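4.3 Missed grasps on low-contrast parts

The supplier's note for the Rakell gripper says that missed grasps are "rare and self-correcting". We found neither claim easy to support. In our log of 3461 attempts, the fault that cost us most time was a plain one: the fingers closed on nothing, the controller recorded a successful pick, and the arm carried on to the drop-off point with an empty hand.

Drilent, who wrote the control software, put this down to poor lighting when we first reported it in May. We doubt that lighting is the whole story. We added a second lamp and ran the white parts again, and the false picks continued. What the bad runs had in common was a pale part on a pale surface, where the depth estimate has little to work with apart from a thin edge and a weak shadow. Figure 6 shows the kind of view the software has to judge from.
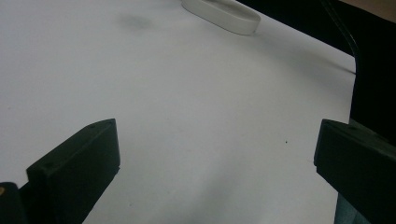

Figure 6. View from the hand, gripper open, with a white ring on a white surface near the top of the image.
Noboru Tanabe and Lurdes Matos, Sequeira test bench
4 July 2020

A person finds the ring in Figure 6 without much trouble. The software is asked to do the same and then to say how sure it is, and it is the second answer that we no longer trust. On false picks the reported confidence was often as high as on good ones. A threshold set on that number would therefore have let most of the faults through, whatever value we chose. The grey smudge beside the ring and the small dark speck near the right finger are also worth a mention. Marks of this sort are usually left out of published test images, and we suspect that reported success rates owe something to that.

The grip check should have caught the error. It compares the final finger gap with the expected width of the part and raises a fault if the two differ by more than a set margin. In the version we were given, the margin had been widened to 20 mm, apparently to stop nuisance alarms during a demonstration. With thin parts a margin that wide is no check at all. Kevser Kozan found the setting while looking for something else, and it appears nowhere in the manual.

We narrowed the margin and repeated the low-contrast trials. False picks were then reported as faults, but the arm still missed the part. We mention this because the Ludareo report treats a similar change as a cure. A fault that is reported is easier to live with, yet the part is still on the table and somebody has to reset the cell. Each reset took us roughly 15 minutes when the arm had stopped above the drop-off tray, and staff were tempted to reach in before the drives were off. We regard that as the more serious result, and we take it up in Section 5.

Two limits apply to our own findings. We tested one gripper, so wear in that unit cannot be ruled out, and we had no access to the source code for the confidence score.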